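Section 6: Setting up the Flindedel laptop for the first time

6.1 Before you start

The Flindedel is shipped with the battery part charged and locked in transport mode. It will not switch on until mains power has been connected once. Set aside an evening, or a Saturday morning if you are also moving files across from an older machine.

You will need:
the laptop
the charger and cable from the inner box
your wireless network name and password
a Claltumari account, or an email address to open one with

Note: Keep the outer box until set-up is complete. The serial number on the box label is also printed on the base of the laptop, but the box label is easier to read.

6.2 First power-on

1. Place the laptop on a firm, level surface. Leave the rear edge clear so that air can leave the vents.
2. Plug the charger into the wall socket and switch the socket on.
3. Push the cable into either of the two ports on the left side. The port on the right side carries data only and will not charge the battery.
4. Wait for the amber light beside the port. Transport mode is now off.
5. Open the lid and hold the power key until the keyboard lights up, then let go.
6. Choose your language, region and keyboard layout. For a British keyboard choose English (UK), not English (International), or the @ and " keys will be swapped.

Caution: Do not set up the laptop on a bed, cushion or carpet. The first update makes the processor work hard and the base will get hot if the vents are covered. Keep liquids well away from the keyboard. A spill is not covered by the standard guarantee.
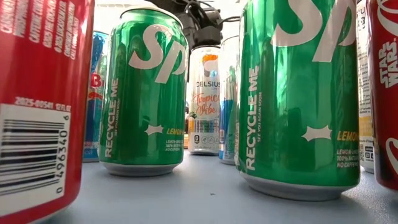

Can I use the charger from my old laptop?
Any USB-C charger rated at 65 watts or above will work. A weaker one may charge the battery slowly while the laptop is asleep, but it will not release transport mode, so use the supplied charger the first time.

6.3 Connecting to a network

1. Pick your network from the list and type the password. Passwords are case sensitive.
2. If your network is missing, select Refresh. Networks with hidden names must be added by hand under Other network.
3. Wait for the tick beside the network name.
4. Select Check for updates. The first update usually includes new firmware for the trackpad and the display.
5. Leave the charger connected until the laptop has restarted twice. The screen goes black between restarts.

Caution: Do not close the lid or hold down the power key during the firmware update. If the screen is still black after an hour, see Section 10, Recovery.

Hotel and college networks that ask you to sign in on a web page cannot be used at this stage. Use a phone hotspot, or select Skip for now and run the update later from Settings.

6.4 Setting the display

The panel leaves the factory at 150 per cent scaling. Text is sharp at this setting but some older programs show small menus.

1. Open Settings, then Display.
2. Move the Scaling slider. The change takes effect when you let go.
3. Under Colour, choose Standard for everyday use or Galli for photo work. The Galli profile is dimmer and uses a warmer white.
4. If you use an external monitor, connect it now and set its scaling separately.

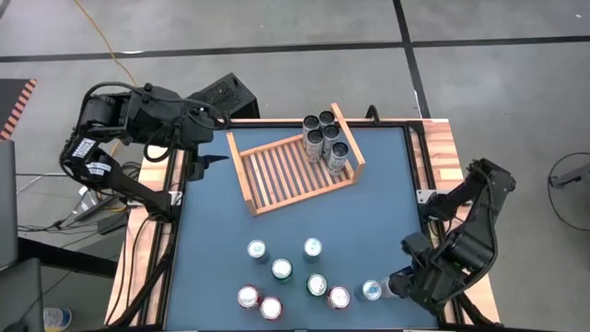
5. Select Keep changes within fifteen seconds, or the display goes back to its earlier setting.

Note: Automatic brightness is switched on by default. The sensor is next to the camera, so a camera cover that is too wide will make the screen go dark.

6.5 Adjusting the trackpad

The Gelo trackpad has no moving button. A small motor under the glass gives the feel of a click, and for this reason it does not click when the laptop is off.

1. Open Settings, then Trackpad.
2. Set Click strength to Light, Medium or Firm.
3. Try the setting in the test box. Press near each corner as well as in the middle.
4. Turn on Tap to click if you prefer not to press.

If the pointer jumps, wipe the glass with a dry cloth and try again. If it still jumps on battery power, select Recalibrate and keep your hands off the trackpad until the message clears.

6.6 Battery care

To slow battery wear, turn on Charge limit under Settings, Power. The battery will then stop at 80 per cent. Turn the limit off the night before a long journey.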